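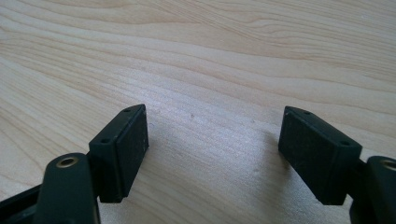

Kuipers Sillholm portable hand sink: my review after a season of markets
Posted Apr 9, 2025 by Rahel Lüthi

If you sell food at a farmers market in our county, you already know the hand sink rule. Warm running water, soap, paper towels, and a waste tank bigger than your fresh tank, all set up before the inspector signs your temporary food permit. For my first two years I got by with an insulated jug with a spigot and a bucket underneath. It was legal then. Starting last June it wasn't, and I had to go shopping.

I ended up with the Sillholm from Kuipers, which cost me $698 plus shipping, and I love this thing. I know it's a sink! But I've used it at every market I've worked with it, plus one very muddy street fair in Prestness, and it has made the permit part of my mornings so much easier.

The basics: it's a cabinet on four casters with a basin on top, a foot pump, a fresh tank and a waste tank behind the door, and a small electric heater. The foot pump is the best part. You step, you get water, and your dumpling-covered hands never touch a faucet. My helper Gijs Verhoeven has worked in real restaurant kitchens and was ready to make fun of it, and by lunch he was telling the kettle corn people next to us to get one.

Setup takes me nine minutes by myself, including filling it. The heater needs longer than that, so I plug it in first and go put up the tent. Once it's warm it holds up well through the rush, though if three of us wash back to back the third person gets something closer to lukewarm. Our inspector puts a thermometer under the stream every time and we've passed every time.

The casters lock firmly and roll fine on pavement. Grass is another story, and gravel is worse. With a full fresh tank you want two people, or do what I do and fill it once it's in place.

A few smaller gripes. The paper towel holder only fits the narrow rolls. The soap shelf has no lip, so the bottle slides off whenever you hit a bump (I stuck down a strip of shelf liner and that fixed it). The drain hose clamp came loose in the van once, and I now check it when I pack. And the manual has a whole page on winter storage but says nothing about how to sanitize the tanks. I called, and a very patient person at Kuipers walked me through it and emailed me the steps afterward.

I did look at the Tanen before buying. It has a bigger heater and a stainless cabinet, and it's beautiful, but it was $1,711 and too tall to go under the shelf in my van. If you run a full trailer or do weddings every weekend, it might be worth it to you. For a folding-table operation like mine it's a lot of sink.

One thing to do before you order anything: call your own health department and ask for their tank requirements in writing. Mine sent a one-page checklist within the day. The next county over has a different list, and I had to show them the spec sheet before they approved the same sink.

Kuipers gives you 30 days to return it if it's unused and dry. I kept the box that whole time and then cut it up for the garden.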